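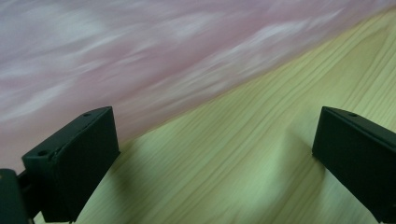

Pink and white fabric on a light wooden surface.

The league wants to expand again, and I'm supposed to be excited. Two new women's hockey teams, one in Erkgate and one in Stisside, both promised for September. The announcement had a logo, a song and no word on who will be paying the players in year two.

I've followed this sport since 1982, when my aunt's team practiced at whatever hour the men didn't want. So I know growth when I see it, and I'd like to see it before I clap.

Look at the Erkgate plan. The rink holds 1000 people. Takeshi Ogura, the league president, says sellouts will cover the travel bill. Every game? In February, against Wada, on a school night? He didn't say what a ticket would cost, and when a reporter asked, he talked about "momentum" for a while.

Then there's the talent question. A team carries 35 names into camp. Where do another 70 come from? The clubs we already have can barely fill a third line, and Stadatska played most of last winter with one healthy goalie. Spread those players thinner and you get 8-1 games, and people who come once to an 8-1 game don't come twice.

Takeshi Mizuno, who coaches Stadatska, thinks new teams will bring more girls into the sport. Maybe they will. But a girl who starts skating this fall won't be on a pro roster for ten years or more, and the league needs defensemen in seven months.

I would take the expansion money and give it to the teams that exist. Pay for a full-time trainer. Pay for decent ice. Put the games somewhere I can watch them without three passwords. If the seats are full after a couple of seasons of that, call me about Stisside.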